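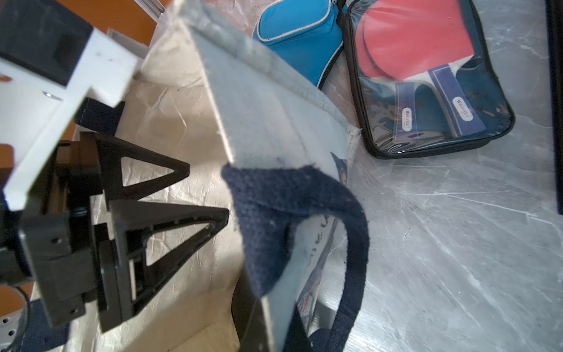

Handling Automation Group, Ballholm site: talk notes, R. Maruyama

Slide 1. Say hello, skip the bio. Start with the bag and the paddles, because everybody has packed one of those and it gets a laugh. Then straight to money.

What I want people to leave with: soft goods are the fun part of this job, and they're also where the budget goes! A canvas tote has handles that curl wherever they like. A zippered case sits still and behaves. If your quote was written around the case, you haven't priced the tote yet.

Slide 2. Fingers. Black printed parts on a white plate, open cutouts. (Pass the spare set around, get it back.) Plan on wear. We put 7 sets in the first year's order and I'd do the same again. Put them on their own line in the budget so they don't get eaten by "misc."

Slide 3. The Utell and Sugawara quotes side by side. Talk slowly here. Utell has the lower sticker price, Sugawara includes three service visits. Ask the room which they'd pick before showing the next click. I love this bit, people really argue.

Slide 4. Trial before purchase. Our item list has 183 products on it, and a demo will always use the easy ones. Bring your own bag of stuff, floppy things on top. Ask for 200 picks per item and sit there for all of them.

Slide 5. Things we forgot to budget: cable replacements, table covering, floor space for the bins, and the Pistix license renewal in January (ouch). Training hours too, more than you'd think.

If time is short, drop slide 5 and point to the handout. Questions. Someone will ask about leasing, and the lease sheet is at the back of the folder.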